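Tray clearing order at the bus table – scrape first or sort first?

hepburn_dish
We run a small lunch room, 59 covers on a full day, self-bussing up to a point. Guests bring their tray to a side table and one person on our end breaks it down: trash, food scraps, then dishes into racks. I have been trying to write down a fixed order for the breakdown because every person does it differently and the rack ends up mixed.

Current draft:
1. Dry trash off the plate.
2. Scraps out of bowls into the scrap container.
3. Flatware out.
4. Plate, bowls, cup to the rack.
5. Wipe tray, stack tray.

Question is whether flatware should move ahead of scraps. Second question is where the scrap container should sit relative to the tray.

Duvitz
Flatware first, always. If it stays on the tray while you tip bowls over it, sooner or later a fork goes in the scraps. We lost 9 forks in one month before I moved that step up. After the change we lost none that I know of.

pan_and_rail
Disagree with Duvitz. Flatware first means a wet hand handling handles, then the same hand picking up paper. Wet paper sticks to the glove and you spend time shaking it off. Dry trash has to be step one. After that I don't much care.

Duvitz
I should have written "first after dry trash." I agree paper comes off before anything wet is touched.

third_sink
Do you scrape over the tray or over the container? That matters more than the order. If you carry the bowl to the container and scrape there, the flatware is never at risk and you can leave it for last. If you drag the container over to the tray, or tip from tray height, then yes, pull the flatware.

hepburn_dish
Over the container. The container is on the left, rack on the right. Most of the staff are right-handed, so the bowl goes left in the left hand, gets scraped with the right, then has to cross back over the tray to reach the rack. That crossing is where drips land on the next item.

third_sink
Crossing over the tray is fine. The tray is the drip pan. It gets wiped in step 5 anyway. Crossing over the table would be the problem.

Donnie Galbraith
I set up dish rooms for a living, schools mostly, and I will take the other side on most of this.

Left to right with the waste on one end and the rack on the other is correct. Leave it. The crossing is not a fault in the layout, it is the layout. Dirty end, tray, clean-up end. Once you put the waste and the rack on the same side you get scraps in the rack within a week.

On order, I teach three passes: paper, food, ware. Flatware is ware. It goes in the third pass with the plate and cup, but it goes first in that pass, because it is the smallest and it slides when you tilt the tray.

pan_and_rail
Why would anybody tilt the tray with ware still on it?

Donnie Galbraith
They shouldn't. They do. Watch a shift.

hepburn_dish
OK, trying the three-pass version against a typical load. The layout for this test is the one I described, waste left and rack right, on the wood table.
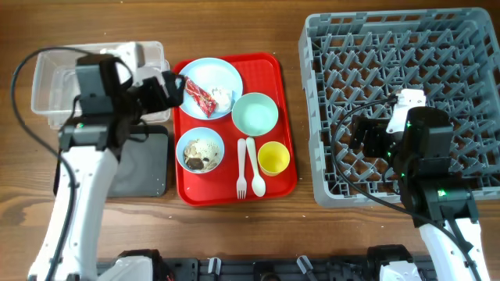
Pass one goes quickly if the paper is all in one place, and it is the pass I expect the least argument over. With the long red wrapper and the crumpled napkin both on the pale blue plate, there is no reason to pick them off one at a time; one grab clears the plate. Pass two is a single item as well, the light blue bowl with the scraps in it, because the mint-green bowl is empty and can be skipped until ware. Pass three is then fork, spoon, yellow cup, the two bowls and the plate. My remaining question is the cup. It stands open at the top, and the draft says nothing on checking it for leftover liquid. I think it needs a line of its own.

Duvitz
It does. Liquids get their own pass, before food. If you pour after scraping you are pouring into a full scrap container and it splashes.

Donnie Galbraith
Only if you pour into the scrap container, which you should not. Liquid makes the bag heavy and it leaks at the seam. Pour to the sink or to a strainer bucket.

hepburn_dish
No sink within reach of the table. Strainer bucket it is, then. Paper, liquid, food, ware.

third_sink
Four passes is more than people will remember. Print it on a card.

pan_and_rail
One more thing on nesting. Do not let them nest the two bowls to save a trip to the rack. Whatever is on the inside of the dirty one goes on the outside of the other, and the machine doesn't always get it off. We use Arine racks, one slot per bowl.

hepburn_dish
Noted. Separate slots. The card goes up Saturday – I will run it for 3 shifts and post the lost flatware count.

Duvitz
Count before you start too. Otherwise you have no baseline.

hepburn_dish
Already done. 910 pieces across forks, knives and spoons, both drawers.

Donnie Galbraith
Check the scrap bag with a magnet at the end of each shift if your flatware is a magnetic grade. Plastic you will have to find by eye.

Contact the moderators | Copyright Hasateo Boards | Back to top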